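Inicio Capítulos Glosario Patrones Contacto

Última actualización: marzo

Capítulo 5
Cuerdas de tela: elegir, rellenar y guardar

Empecé a coser cuerdas de tela por una tontería: me sobraban tiras. Tiras de cortinas, de forros, de un vestido que corté mal dos veces seguidas, y como me daba pena tirarlas las iba metiendo en una bolsa que llegó a ocupar medio armario. Un invierno vacié la bolsa en el suelo del taller de Nilstead y me puse a unirlas por los extremos, sin patrón y sin mucha idea. Salió una cosa larguísima y torcida que en casa usamos para tapar la corriente de debajo de la puerta, para jugar a la comba (mal, pesaba demasiado) y, al final, para practicar nudos. Todavía la tengo. Está horrible y le tengo muchísimo cariño.

En el capítulo anterior vimos las costuras rectas sobre piezas planas: fundas, manteles, bolsas sin forro. Ahora pasamos a las piezas tubulares, y la cuerda es la mejor manera de empezar porque es un tubo y nada más. ¡Un tubo muy largo, eso sí! Casi todo lo que se complica en una cuerda se complica por la longitud: la tela gira mientras la coses, el relleno se apelmaza a mitad de camino y, cuando por fin la terminas, no sabes dónde ponerla.

5.1 Qué entendemos por cuerda de tela

En este libro llamo cuerda de tela a cualquier pieza textil mucho más larga que ancha, cerrada a lo largo, que se pueda doblar y anudar sin romper la costura. Entran aquí los cordones gruesos de cortina, los burletes blandos, las serpientes de juguete y las asas acolchadas. Dejo fuera el cordón trenzado, que tiene su propio capítulo, y también la cinta plana, aunque hay quien la pliega y la cose por el canto y consigue algo bastante parecido.

Conviene distinguir entre el cuerpo y los cabos. El cuerpo es todo lo que queda entre los dos remates. Los cabos son los extremos, y ahí es donde la gente agarra, tira y retuerce, así que una cuerda casi siempre empieza a estropearse por un cabo. Yo los refuerzo con una segunda vuelta de hilo aunque el patrón no lo pida – manías mías, pero no he tenido que rehacer ninguno.

5.2 La tela

Para la primera cuerda te recomiendo un algodón de peso medio. El que usamos en clase es el Fuden, que se vende por rollos y tiene la ventaja de no deshilacharse en cuanto lo miras. Si prefieres algo con más caída, el Begum va bien, pero resbala bajo el prensatelas y hay que hilvanarlo entero. No te saltes el hilván. Yo me lo salté.

La tira de partida mide 11 centímetros de ancho, márgenes incluidos. Con menos cuesta mucho darle la vuelta al tubo, y con más el relleno baila por dentro. En cuanto al largo, corta tiras de 52 centímetros y únelas en diagonal; la unión en diagonal reparte el grosor de la costura y la cuerda se dobla sin hacer codo.

El estampado merece un párrafo aparte. Los dibujos grandes y regulares (rayas, cuadros, flores en fila) delatan cualquier giro de la tela: si el tubo se te ha torcido medio centímetro, la raya te lo recuerda para siempre. Los moteados son mucho más generosos. Un estampado de manchas irregulares, tipo piel de reptil, disimula las uniones, las puntadas flojas y hasta algún remiendo, y además queda muy bien en una pieza larga, por razones que cualquier niño te explicará en cuanto la vea moverse por el suelo.

5.3 El relleno

Se rellena desde un solo extremo, en bocados pequeños, empujando con una varilla de punta redonda. La tentación es meter puñados grandes para acabar antes, y entonces aparecen los bultos. Si ya te han salido, pellizca la cuerda entre los dedos y ve rodándola sobre la mesa, desde el bulto hacia la boca abierta. Tarda un rato. Yo pongo la radio.

Una cuerda bien rellena cede al apretarla y admite un nudo sencillo. Si se queda tiesa como un palo, saca relleno sin contemplaciones. Y deja siempre vacíos los últimos 5 centímetros antes de cerrar, o no habrá manera de plegar la boca hacia dentro.

5.4 Trabajar sobre la mesa

Cuando hay que revisar una cuerda terminada, el color de la mesa importa más de lo que parece. En la sala de Skirnton teníamos un tablero marrón oscuro y las telas oscuras sencillamente desaparecían encima. Sobre un tablero claro, en cambio, se sigue el borde de un vistazo y se ve enseguida si el tubo se estrecha en algún tramo. Fíjate en el contraste entre el azul menta del tablero y una cuerda casi negra con manchas naranja óxido, con una bandeja de madera al lado: 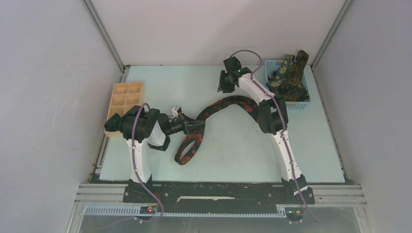 Una alumna del curso de tarde me escribió que ella había hecho justo lo contrario, una cuerda de lino crudo sobre un mantel blanco, y que no vio la costura abierta hasta que el relleno le cayó en el regazo. Me pedía también que avisara de que el lino encoge. Pues avisado queda: lava la tela antes de cortar.

Para la revisión, sujeta un cabo con una mano y ve pasando el cuerpo entre el pulgar y el índice de la otra, despacio, hasta llegar al remate contrario. Los dedos encuentran fallos que a la vista se le escapan, sobre todo en los estampados moteados. Marca cada fallo con un alfiler de cabeza grande y no lo cosas todavía; termina antes el recorrido.

5.5 Guardar sin deformar

Las cuerdas se guardan enrolladas en espiral ancha, dentro de una bandeja o una caja baja. Colgadas de un gancho se estiran, y dobladas por la mitad cogen una arruga que luego no hay quien quite – sobre todo las de Begum. Empieza por el centro y ve girando hacia fuera sin apretar. Una bandeja de 38 centímetros de lado basta para la cuerda de prácticas.

Antes de pasar al primer ejercicio, prepara tus tiras, lávalas y plánchalas por el revés. El patrón del cabo redondeado está en el anexo, junto con la variante en punta. Yo empezaría por el redondeado.

Usamos cookies propias para recordar tu página de lectura. Aceptar Rechazar Más información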